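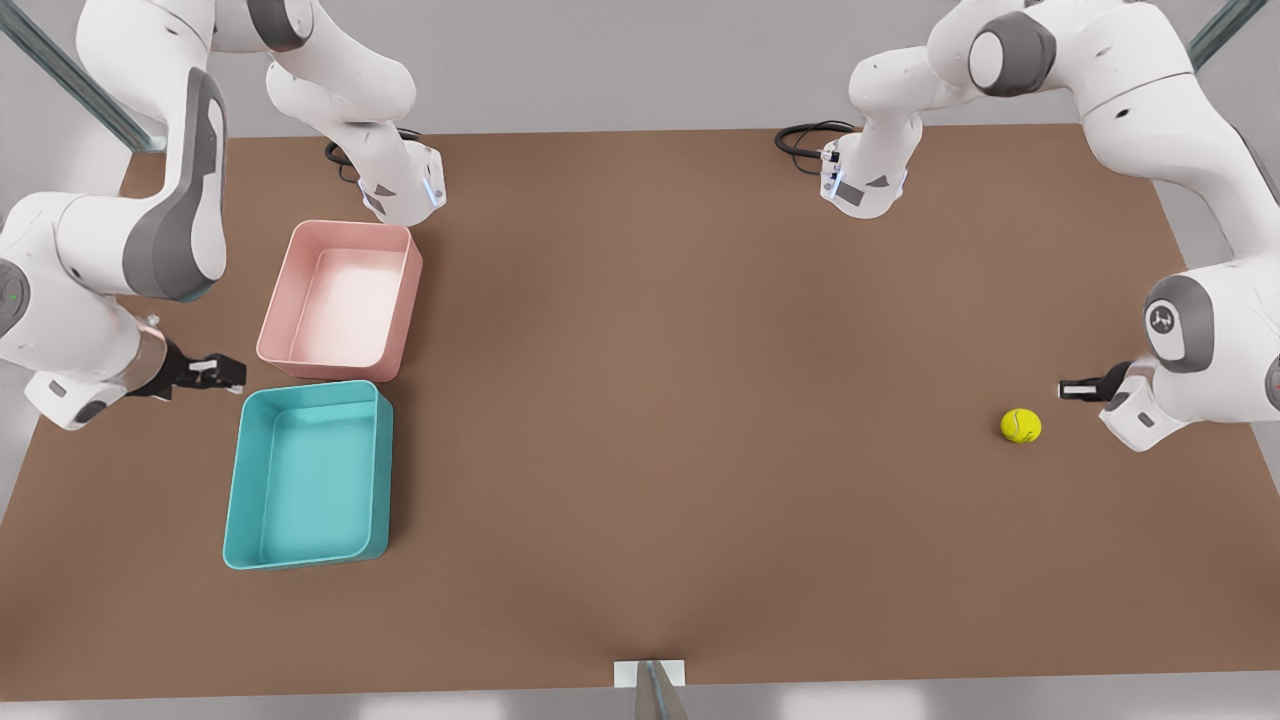
Stela Mocanu asked on the list whether the simulator part of the open day is worth staying for, or whether people with a long drive home should leave after the workshop tour. My answer is to stay for it. I went in August and it was the part I learned most from.

For those who have not been, Maltia holds the open day at its Stustard site. You sign in at the front desk, get a badge and are put in a group. The workshop tour takes you past the test cells and the stores. The simulator session is upstairs in the training room, where the table, both arms and everything on the table are drawn by the computer and shown on a large screen.

The task we were shown was a simple one. There is a tennis ball on one side of the table and two bins on the other, one pink and one teal. The arms have to get the ball into whichever bin is asked for. The presenter said the left arm does the picking up, and if the bin is out of its reach it has to hand over to the right. The handover is where most of the failed runs come from. They had 900 runs logged for this task and 141 of them had failed, 80 of those at the handover. She put the list up and let us choose which ones to replay.

You can also switch to a close view at the gripper, looking across the ball between the two fingers. 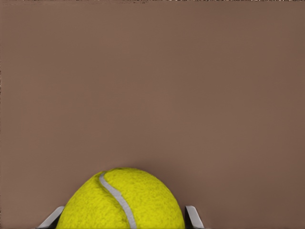 I found that view more useful than the wide one for judging whether the fingers are square to the ball. A few of us asked how the felt is handled, and the answer was that the surface is mainly for looks and the grip depends on a friction setting they adjust by hand. I would have liked more time on that.

Some practical points. The session starts at 2.15 and they do shut the door. Parking is 5 pounds and the machine takes coins only. The lift was out of order when I went, so ring ahead if stairs are a problem.

On 'which software', it is their own, called Mosa. They would not say if it will be sold.

> Does anyone know if the simulator talk at Maltia is any good?
> The programme only gives it one line. Also, which software
> do they use, and can you ask questions?
> Stela

Yes to questions, all the way through.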